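About Trolham Language School

Evening and daytime English classes for adults in Arthur and the towns nearby.
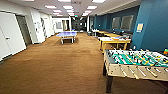 Who are the classes for?

Adults aged 18 and up who speak another language at home and want to use more English at work, at the doctor's office, at their children's school or anywhere else. Some of our students have been in the country for a few weeks. Others have lived here for twenty years and can talk about almost anything, but have never felt comfortable writing a letter.

How the school began

Trolham started as a conversation group at the Sterkitz packing plant. Ebise Alemayehu worked the early shift there and had taught high school English before she moved to Arthur. People on her line asked her to look over forms and letters during breaks, and after a while the same people were staying past the end of the shift to practice. The plant let the group use a training room two afternoons a week.

When people from outside the plant began asking to join, the group needed its own address. We registered as a nonprofit school in January and rented two rooms on Brisico Street. Our first term had 8 students in one class. The school now enrolls 221 students a year, at five levels. Ebise is the director and still teaches the beginners' evening class.

What we teach

Levels One and Two cover everyday speaking and listening. Students learn to give their address over the phone, ask for a different size in a store, explain what hurts and understand a bus schedule. Reading starts with short things: labels, signs, text messages, a pay stub.

Level Three is where most people spend the longest. The grammar gets harder and the progress is less easy to notice from week to week. We let students repeat Level Three without paying again, and many do.

Levels Four and Five are mostly reading and writing. Students bring in what they have to deal with in their own lives – a lease, a job application, a note from a teacher – and we work from those when the student is willing to share them. Names and account numbers are covered before anything is copied.

We also run a separate citizenship class, which goes over the interview and the civics questions. It is open to anyone at Level Two or above. We do not give legal advice, and our teachers cannot fill out immigration forms for you. The office keeps a list of licensed people who can.

How classes work

Each class meets twice a week for two hours, with a short break in the middle. Classes are kept to 14 students. Daytime classes start at 9:30 and evening classes at 6:15.

Teachers speak English in class from the first night. If a student is stuck, another student who shares the language is welcome to help, and then we go back to English. Homework is given once a week and takes less than an hour. It is not graded, but the teacher reads it and writes comments on it.

New students take a placement test before they start. It has a short written part and a ten-minute talk with a teacher. You do not need to study for it. If the level turns out to be wrong for you, tell your teacher in the first two weeks and we will move you.

Fees

A full term costs $356, including the textbook and workbook. It can be paid at once or in four parts. There is a reduced fee for students who are out of work or whose household income is low, and the form for that is one page long. The citizenship class is free to anyone enrolled at another level.

If you leave before the third week, we return what you have paid, less the cost of the books if you have written in them.

Our teachers

All of our teachers are paid, and all of them have a teaching license or a certificate in teaching English to adults. Several learned English as adults themselves. We ask each teacher to stay with a class for the whole term, and substitutes are used only for illness.

The library

We lend books to current students. The shelves hold over 1587 titles, from picture dictionaries to full-length novels, and the easier ones have a yellow sticker on the spine. Books go out for three weeks. Audio versions are available for some of the readers – ask at the desk for the login.

Joining us

Registration for the summer term closes on 30th April. Come to the office on Brisico Street during class hours, or call and leave a message with your name and number. You may leave the message in any language. Please bring a photo ID to the placement test.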